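Workshop Notebook, Cendonska Bench
September, afternoon session
Present: Sheyla Chávez, Amrit Gosselin. Entry by S. Chávez.

Purpose: to record hand-guided demonstrations of the lid and tablet task on the two-arm station. The operator moves the leader arms and the station arms follow. Gleice Pimentel has asked for 30 accepted demonstrations before the next training run.

1. Alignment. The red strip on the jar body and the red arrow on the lid are the references for starting each turn. The operator is to bring the fingers to either side of the jar, pause, and only then lower to the lid.

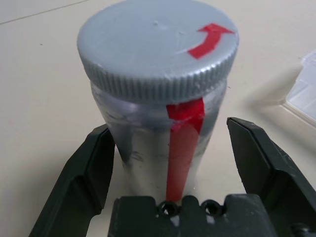
Page 106

Amrit notes that new operators tend to close the fingers too early. The pause should be held for 3 seconds and entered in the log.

2. Tablet and open container. The tablet lies toward the left side of the clear container, at a diagonal. The wrist should be turned to match it before descent. Demonstrations in which the fingers touch the rim are to be marked and kept apart from the accepted set.

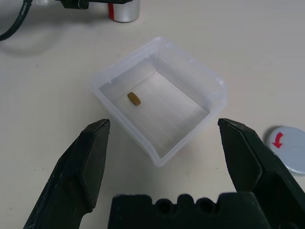

3. Two-arm hold. The left gripper keeps the can upright while the right remains free to approach the clear box. The right arm is not to cross the middle of the table until the left grip is steady. 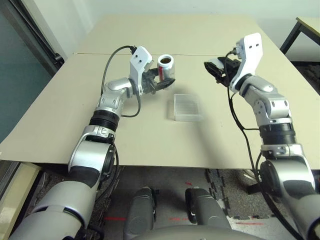
4. Open items. Sharada Venkataraman to review the delay between leader and follower on the right arm. Océane Desjardins to confirm the file naming with Petrenko. Operator changes to be entered by initials.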